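The Slow Business of Dumpling Dough

By Liesbeth Smits
17 June 2021
Last updated: 3:40 pm

The dough at Kivow is made before anything else in the kitchen is switched on. Flour goes into a steel bowl, hot water goes in after it, and the cook stirs with chopsticks until there is no dry flour at the bottom. Then it sits under a damp cloth for 40 minutes.

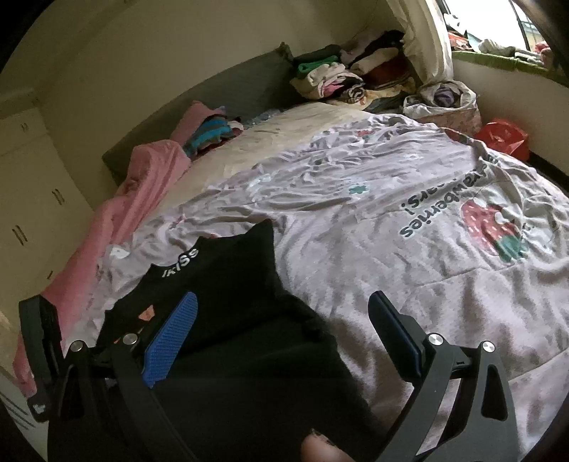
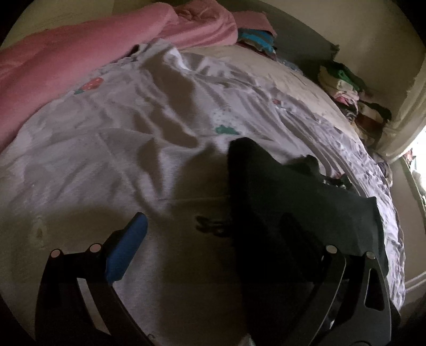 Kivow is a small dumpling restaurant on a side street near the canal, with a counter, a few tables and a kitchen you can see into from the door. The menu has changed very little since it opened. There are pork and cabbage dumplings, a mushroom filling, and a third kind that depends on the season. In May it was garlic chives and egg. Now it is zucchini, salted and squeezed hard before it goes in.

The owner, Fujimoto, learned to make wrappers from a neighbor and has never used a machine for them. He tried one once, a secondhand pasta roller, and sold it the same month. The sheets came out even from one side to the other, and he wants a wrapper that is thicker in the middle and thin at the rim. The middle has to hold the filling. The rim gets folded over itself, so it doubles up anyway.

His dough is 400 grams of all-purpose flour to half that weight of water, with a pinch of salt. He uses water just off the boil for pan-fried dumplings and cold water for boiled ones. Hot water makes a softer dough that stays tender when it fries. Cold water gives a chewier wrapper that can stand being knocked around in a pot.

Most home cooks who have trouble, he says, are adding flour too early. The dough is ragged and sticky when it first comes together, and people reach for the bag. He tells them to cover it and go do something else. After the rest it can be kneaded smooth in a couple of minutes, and what felt too wet usually feels right.

Rolling takes practice. A piece of dough the size of a walnut is flattened with the palm, then turned with one hand while the other works a short rolling pin from the edge toward the center and back. The pin should not cross the middle. Beginners' wrappers come out shaped like potatoes, and they cook just as well as round ones.

The filling needs less attention than the dough but it does need salt. Fujimoto fries a teaspoonful and tastes it before he fills anything. Cabbage is chopped, salted, left for a while and wrung out in a towel. He mixes the pork in one direction with a little stock until it turns sticky, and the cabbage goes in last.

For frying he uses a flat pan with a lid. Oil first, then the dumplings, close but not touching. When the bottoms have some color he pours in enough water to come a third of the way up and puts the lid on. Once the water is gone the lid comes off and they go another minute or two, until they slide when the pan is shaken.

Extra dumplings can be frozen raw on a floured tray and moved to a bag when hard. Cook them straight from the freezer with a bit more water in the pan. They don't do well if they are thawed first, as the bottoms go soft and stick.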